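Saturday, December 5, 2020

Continued from yesterday's page. The savings rate table still shows wrong interest for the notice accounts at Bramura. The easy access accounts are right. I compared 12 products by hand with the provider sheets and 2 are different, both with 80 days notice.

I think the problem is in our import. Masson sends the gross rate and the AER in one field, separated by a slash, and the script takes the first value always. For Kutum the order is the other way. I have written a small check which compares both values and stops if the first is bigger. Not tested on the bonds yet.

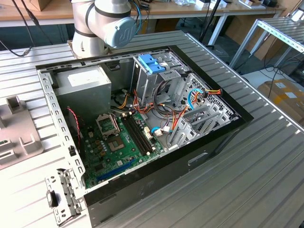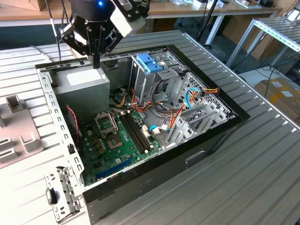

Both: open tower on its side, power supply in place.

DNS: moved the Grulter test site to the new nameservers this morning. One server answers with the new address, the other still gives the old one. I will leave it and look again on Monday. Please do not change the zone file before that, or we will not know which change had effect.

To do:
- ask Masson if the field order is fixed
- correct the label "Term Account" to "Bond" on the comparison page, colour of the heading also
- old rates from March are still in the archive folder, keep them for now

Check script is in the shared folder, under rates.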